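Visit on 9 February 2023, computer repair and reuse workshop, Darnton

I went to the open day of the Salum workshop because our club wants to begin with old office computers in June. It is in a former school building, 3 minutes on foot from the bus stop. The visit was free and there was good tea.

## Inside the case

We looked at desktop computers with the side panel taken off. I had always thought that such a case is full of screws, but many parts are held by blue plastic pieces. Blue means that you may touch and release it, they told us. I liked this very much – it is almost a language. 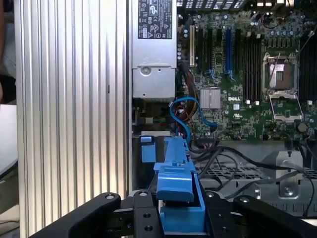 ## The drive and its carrier

The hard disk sits in a blue plastic carrier, and both go in and out together. The case lies on its side for this work, on a table of aluminium slats. On the board of this Dell the processor socket was empty, so one could look at the metal holder without fear.
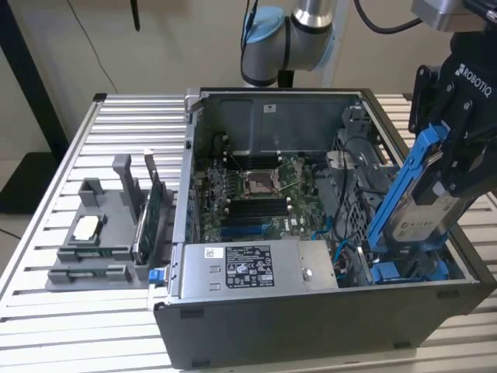

*Photo: Furkadach Club, Darnton visit*

The workshop received 2410 machines last year, and roughly five in eight could be used again. The others are taken apart for their memory and power supplies.

I asked which part gives beginners the most trouble. The answer was the cables, which are easily caught when a carrier goes back in. 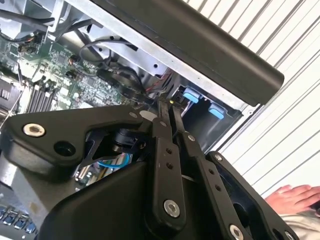

For our own room we will need a solid table and good light. The Pettigrew hall has the light, but its tables are rather low. I will ask about the price before our next meeting.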